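März, Werkstattbuch Stavine, Tisch 2

Weiter mit den Schälchen für Nullach. Gestern nur Glasur und Gewichte, heute die Frage, was überhaupt reinpasst. Einzelportion Obst, so steht es im Zettel aus Nullach: eine Frucht, eine Schale, muss stehen bleiben, darf nicht rollen.

Rosa Schale mit Birne zuerst. Birne aufrecht reingesetzt, Stiel nach oben. Schale ist flach, oben schaut viel Frucht raus – finde ich eher schön, im Regal sieht man gleich was Sache ist.

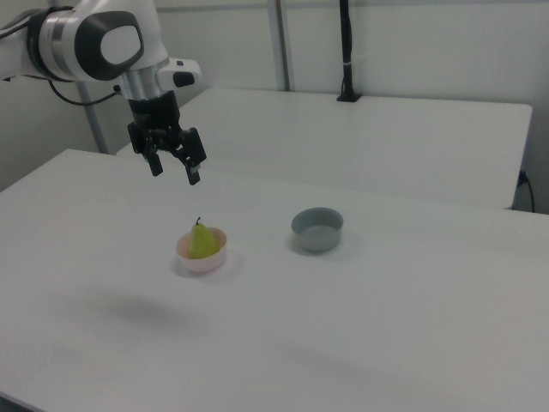 Birne in Rosa, weißer Tisch, vormittags.

Notizen, ungeordnet:
Masse Rosa: Tangen 441, alte Charge. Sack ist fast leer, nachbestellen!! Lieferzeit bei Tangen zuletzt elend.
Rosa auf weißem Tisch sehr blass. Muss man mal auf Holz stellen, bevor man über die Farbe streitet.
Gelbgrün dazu passt. Apfel rot noch probieren, Zwetschge auch (rollt vermutlich).
Grau: etwas größer als Rosa, innen am Boden feine Ringe. Mich stören die nicht, Nullach wollte es aber glatt. Nachfragen ob das ernst gemeint war, sonst neu abdrehen.
Rand bei Grau dünn. Stapeltest fehlt noch, 73 Stück liegen in der Kiste für Riltness, da kann man welche rausnehmen und wieder reinlegen. Bitte wirklich wieder reinlegen.

Nachmittags, 14:40. Von oben beurteilen, so steht der Kunde ja davor. Birne füllt die rosa Schale fast ganz aus, bleibt nur ein schmaler Streifen Rosa. Für den Pear-Kram also knapp bemessen, eine größere Sorte geht da nicht. In Grau wäre mehr Luft, Vergleich mit derselben Birne steht noch aus.
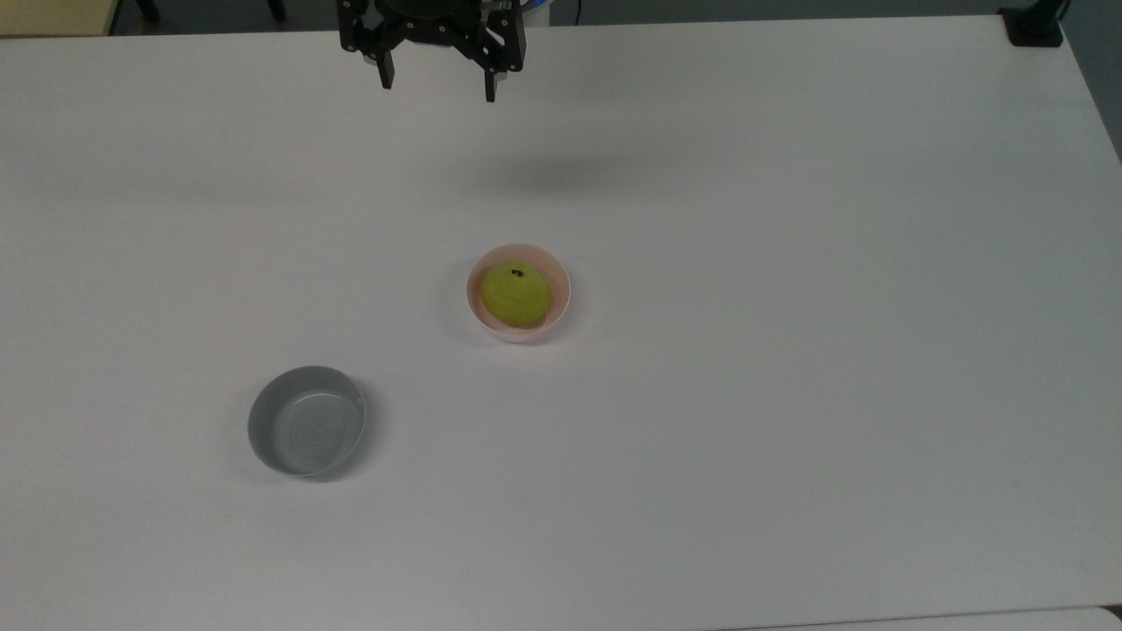 Zu den Ringen, Anmerkung aus der Dreherei: die bleiben, wenn wir das Tempo halten sollen. Glatt geht, kostet aber pro Schale einen Arbeitsgang extra, und bei 760 Stück für Nullach ist das fast eine Woche. Bitte vorher klären, nicht wenn der Ofen schon voll ist.

Ok, gelesen. Schreibe heute noch nach Nullach, Ringe und Innenmaß in einer Mail. Bis Antwort da ist bei Grau nichts weiter drehen. Rosa kann laufen, Durchmeser lasse ich vorerst wie er ist.

Offen: Stapeltest, Apfel, Sack Tangen.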